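How do you keep a shared snack basket from turning into a mess?

Posted in Home & Kitchen > Storage and Organizing
348 views

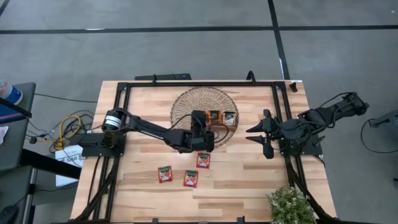

I keep a round wicker basket out on a wood table for small snack packets, and I can't settle on a way to keep it in order. It's a shallow basket with an open weave. The packets are the little single-serve kind, a few different sorts, and I buy them mixed. When I fill it I just drop them in, and within a day half of them have ended up on the table next to it because people dig for the one they want and leave the rest where they land.

I've tried standing them up on edge and they fall over. I've tried sorting by kind, which works until the first person reaches in. I also don't know if I should be worried about crumbs going through the weave, or about the wicker scratching the table. The table is butcher block and I oiled it in September, so I'd like it to stay nice.

I don't want a plastic bin. The basket was a present and I like how it looks. Is there some trick to loading it, or should I put something inside it? Also how full is too full for a shallow one like this?

Letay Tsegaye

Estela Palma
Member, 8 helpful votes

I do this for the break room at my work and have the same type of basket at home, so here is what I do.

Line it first. A cloth napkin folded in quarters is enough. It stops crumbs, and it also stops the packets from sliding, because bare wicker is slick and the foil kind of wrapper is slick too. With a cloth under them they stay put. Wash it when it looks dirty.

Lay the packets flat and overlap them like shingles, starting at one side and working across. Don't stand them up. Standing works in a box with straight sides, but a round basket with a low rim gives them nothing to lean on. Keep each kind together in its own section, like slices of a pie. Put the kind people like most at the front. If the favorites are on top and easy to see, people don't dig.

For how full, one layer plus the overlap. When packets come up past the rim they go over the side the first time someone reaches in. Keep the extras in a drawer or cupboard and top it up once a day. I do mine at 8 in the morning when I make coffee. It takes less than 2 minutes.

On the table, look at the bottom of the basket. Some have rough ends of cane poking out underneath. Trim those with nail scissors, then stick small felt dots around the base. I used the Skiltton ones and they have held up, though you have to press them on hard and leave them overnight. If the weave is too bumpy for dots to hold, use a round of felt or a thin trivet under it.

One more thing, don't set the basket down on freshly oiled wood. Wait until the top feels dry and doesn't leave anything on a paper towel. The wrappers that end up on the table will pick up oil too and then you get it on your hands.

M. Domínguez

just get a deeper basket

Zindico
Member

I disagree a little with sorting by section. In my house it never lasted past lunch. What worked was buying fewer kinds. I used to put out five or six and there was always one sort left at the bottom that I ended up throwing away when it got old. Now I do two kinds at a time and change them when they run out. Nobody digs because there is nothing to dig for.

If you do keep a mixed basket, check the dates when you refill. Take everything out, put the new ones in first and the older ones on top. Otherwise the same packets sit at the bottom for months.

For the lining I use a shelf liner from Enska cut in a circle. It has a rubbery feel and grips better than cloth. You trace the bottom of the basket on the back with a pencil and cut just inside the line. Crumbs shake off over the sink.

Letay Tsegaye

Thank you both. I had a napkin in the right size so I tried that, with the packets overlapped. They do slide a lot less. I felt around the bottom and there are two sharp ends, so I'll trim those and get the felt. Zindico, does the shelf liner show through the sides, or only from above?

Zindico
Member

Only from above, if you cut it small enough. Mine is brown and you don't notice it.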